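Pre-drive check, project car, Skornar unit 6
Done by: Peninah Mushi. Second pair of eyes: Kibet Lukumay
January, started 7.40am, heater broken again so excuse the writing

Tyres — fronts ok, legal all round. Nearside rear has cracking in the sidewall, old rubber, sat too long. Pass for moving round the yard only. Not road.

Wheel nuts. All torqued. One stud on offside rear is a different lenght to the rest, works but Hilkka wants it matched before it goes anywhere.

Brakes, front. Pads new, discs lightly rusted, will clean off with use. Flexi hoses new. PASS

Brakes, rear. Offside drum dragging. Backed the adjuster off 6 clicks, turns free now. Check again after first drive. Handbrake holds on the ramp, just.

Brake fluid — fresh, level on max. Cap seal perished, new one on order from Pronent.

Steering. Bit of play at the column joint, no knocks. Track rod ends good. Box has a weep at the bottom, wipe and watch.

Fuel line: FAIL. Rubber section by the pump is original and you can smell it. Do not start until changed. Shabani has hose, needs clips, the proper sort and not jubilee ones please.

Fuel tank. Straps tight, sender reads half when it's nearly empty. Dont trust the gauge.

Battery clamped, earth strap cleaned both ends. 13 volts and a bit on charge. Pass.

Lights: dips, mains, sides ok. Nearside brake light out, was the bulb holder, bent the tab back. Indicators slow on the left. Horn works when it feels like it.

Wipers. Blades rubbish. Washer jets blocked, pin didnt shift it.
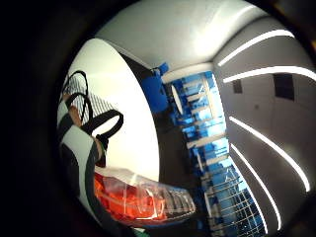
Seat belts. Fronts lock when tugged, webbing clean, no fraying. Rear lap belts not fitted yet, so no passengers in the back, that includes round the block.

Seat runners — driver's side sticks on the last notch, greased. Bolts all in.

Exhaust. Small blow at the manifold joint when cold. Fatine paste as a stopgap, gasket later. Hangers fine.

Underneath. Outrigger welds look good, Kibet tapped along both sills with the hammer, all solid. Needs underseal before it sees salt. Some 300 miles then back up on the ramp for a re-torque and a proper look.

Extinguisher in date, bracket loose. Tighten.

To do before start up:
fuel hose + clips (Shabani)
master cylinder cap seal
extinguisher bracket

To do before road:
2 rear tyres, not one
wheel stud
wiper blades and jets
flasher relay
recheck offside rear drum

Result: NOT to be started. Keys with Hilkka. Sharon to sign once hose is done.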